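Can a machine do the dishes yet? Delali Korletey says ask again later

I caught Delali Korletey on a Thursday between two calls, and she warned me up front she had maybe half an hour. She runs home trials at Dranberg, a small outfit that tests chore machines for the people who build them. Before that, warehouses. Four years of watching arms pick up boxes.

So, the obvious question. Can they do housework or not?

"Depends what you call housework," she said. "If you mean one task, same kitchen, same cups, somebody standing by - yeah, pretty good. If you mean go clean up after dinner, no. Not close."

She keeps a log. Every try at a chore gets a line, pass or fail, plus a note. The log had 1282 lines when we talked. I asked what the most common note was.

"Dropped it. Then 'wrong thing.' Then 'stopped, don't know why.' That last one drives everybody nuts."

The warehouse work was easier, she said, and not becuase the machines were better. Boxes have flat sides. The floor is flat. The lights are on all night and they're the same lights. At Masteck, where she did her first two years, a line got moved over by a few inches once and it took most of a shift to get the picking back to normal. That was considered a bad day. In a house the chairs move every day and people think nothing of it.

"People move the sugar," she said. "That's my whole job. People move the sugar."

I wanted to know about light, since I'd read that it was a big problem. She said it's a medium problem. Shiny stuff is the big problem. Glazed plates, kettles, anything with a bright spot on it that slides around as you get closer. Clear glasses even worse. A person just reaches out and feels where the thing is. The machine has to make up its mind mostly from what it sees, and up close it can't see a whole lot besides the thing itself.
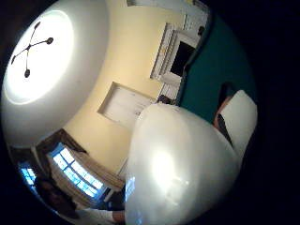
Laundry she was a little more hopeful about. Towels fine. Over 40 percent of shirts in the last batch came out folded in a way she'd call a fold. Fitted sheets, she just laughed. "I can't do those either, so I left them out of the test."

How long for a shirt? Three minutes on a good one. I said that seemed slow. She said sure, but if it's running while you're at work, who's counting? The trouble is it doesn't run while you're at work. It gets a sleeve stuck under itself and waits for help, and you come home to half a pile and a machine sitting there.

We got into money a bit. She wouldn't give me a price for anything, says they change too fast and she'd be wrong by July. What she would say is that the builders and the buyers want differnt things. The builders want one machine that does it all. Most people she visits want the floor done and the dishwasher emptied. "Emptied, not loaded. Everybody thinks loading is the hard one to hand over. People LIKE loading. They've got opinions about it."

Emptying is rough though. Stacked bowls stick together. Forks tangle up. Cabinet doors are all hinged some different way. Gimach has a gripper she rates highly for the bowls, soft fingers, doesn't pinch. Adjei went the other way, hard fingers and a lot of careful motion planning, and it does better on silverware. Neither one does both. She'd like them to get in a room together but doesn't expect it.

And shop floors? Same story, she said, only the boring parts go faster. Restocking a shelf with one product, fine. Sweeping, fine, that's been fine. Facing up a shelf after customers have been through it, no. Checking a return to see if it's all there, definitely no.

I asked if she has one at home. Long pause.

"A vacuum. The round kind. It eats socks."

What about learning from people - having somebody do the chore by hand and the machine picks it up from that? She perked up at this. It's where most of her week goes now. You need a lot of different homes, different walls, different windows, different hands. A thousand tries in one kitchen teaches it that kitchen. She'd take a few tries in each of many over that, any time. Getting people to do a chore the normal way is harder than it sounds, too. They slow down. They get neat. "I want it how you do it when you're late for the bus."

Her other phone was going by then. I got in one more, which was when would she trust one alone with her grandmother's plates.

"Alone? No. With me in the next room, maybe couple years. Put maybe." And she had to take the call.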